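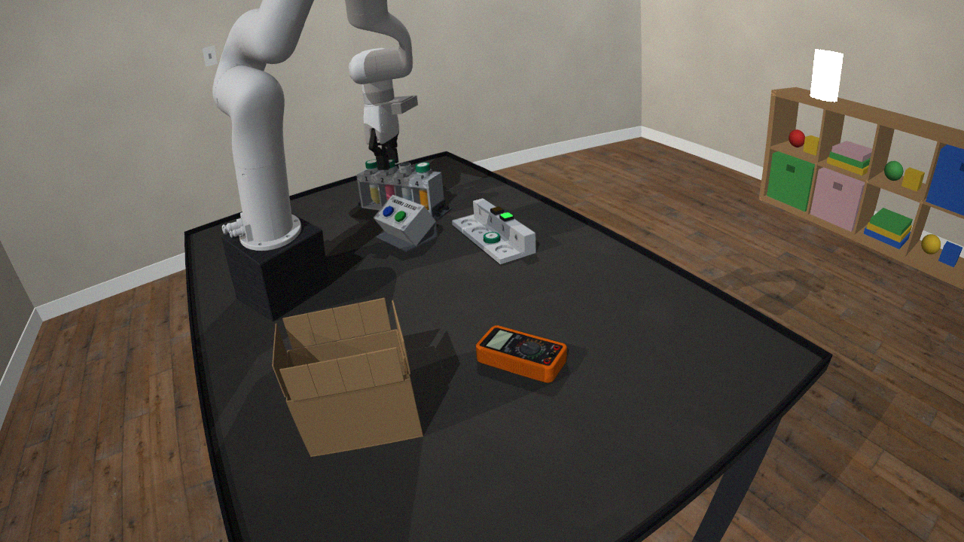 Munport Vigil

The Munport Vigil is a public gathering held each March in the port city of Munport in memory of the people killed and injured in the bombing of the central bus station in Kesov. It began as an unplanned meeting on the evening of the attack and has been held every year since. The vigil is silent for most of its length and has no official speakers.

Background

Munport and Kesov lie in different countries but have long had close ties. Many families have relatives in both cities, and the night ferry between them carried students, seasonal workers and freight drivers. The bomb went off in the departures hall of the Kesov station during the morning rush. Several of the injured were Munport residents on their way home.

News reached Munport before noon. Phone lines to Kesov were overloaded for much of the day, and people began to gather at the ferry terminal, where the shipping office had put up a handwritten list of passengers known to be safe. By early evening the crowd had moved to Pelkonen Square, the nearest open space, and people were leaving candles on the steps of the old customs house.

First vigil

The first vigil was not called by any group. Esko Miettinen, a dock clerk with a sister in Kesov, asked the harbor office to sound its horn at 7 p.m. so that the crowd could keep a silence together. The harbor office agreed. The silence lasted three minutes, and local newspapers put the number of people present at 3,000.

Miettinen later said in a radio interview that he had chosen the time only because the next ferry was due to leave shortly afterward, and he wanted those on board to be able to take part.

Form of the event

The order of the evening has changed little. People meet at the ferry terminal and walk to Pelkonen Square by way of the fish market. At 7 p.m. the harbor horn sounds, followed by three minutes of silence and a second, shorter signal. The names of the dead are then read out in both languages by two readers, one from each city. 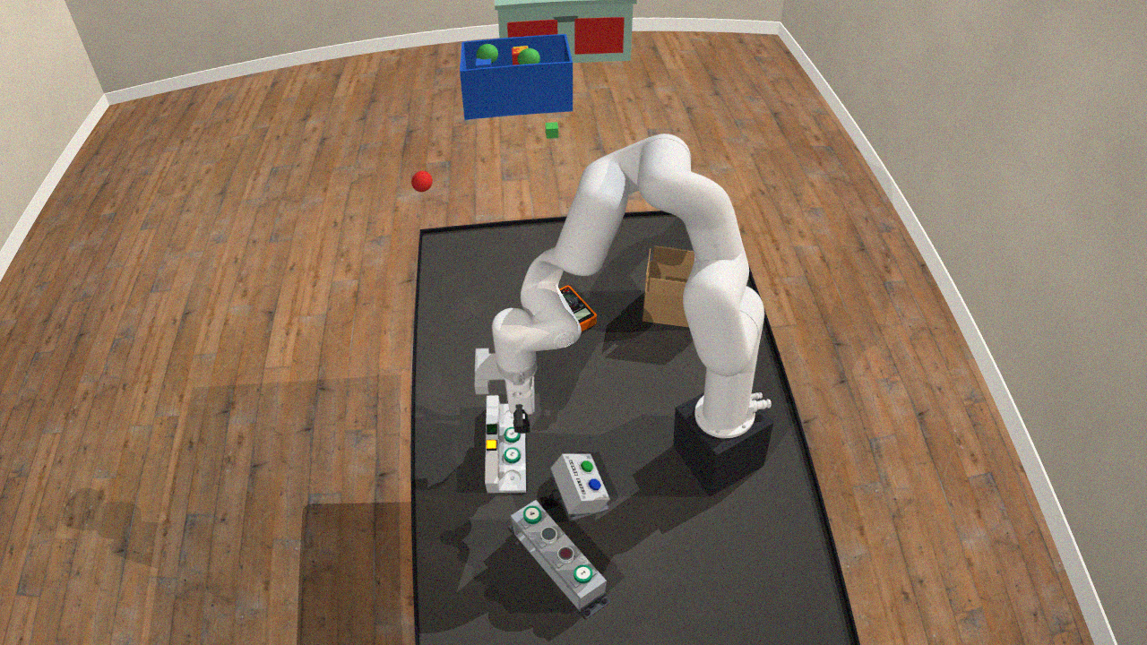
Candles may be left on the customs house steps until the next morning, when the city collects them. Banners and party symbols are discouraged, although there is no formal ban. A matching silence takes place in Kesov outside the rebuilt station – the two events are timed together, with an allowance for the difference in clocks.

Fastadow letters

In the weeks after the attack, pupils at the Fastadow school in Munport wrote to patients in Kesov hospitals. The city library holds 50 of these letters along with a number of replies. A selection is put on display in the reading room during March. Copies were also given to the Kesov city archive.

Criticism

The vigil has at times been criticized as selective. Writers in the local press have asked why attacks in more distant countries, some with far higher death tolls, drew little public response in Munport. Supporters have answered that the event grew out of family ties and was never meant as a ranking of losses. After this debate, a short line remembering victims of violence elsewhere was added before the reading of the names.

See also

Pelkonen Square
Munport–Kesov ferry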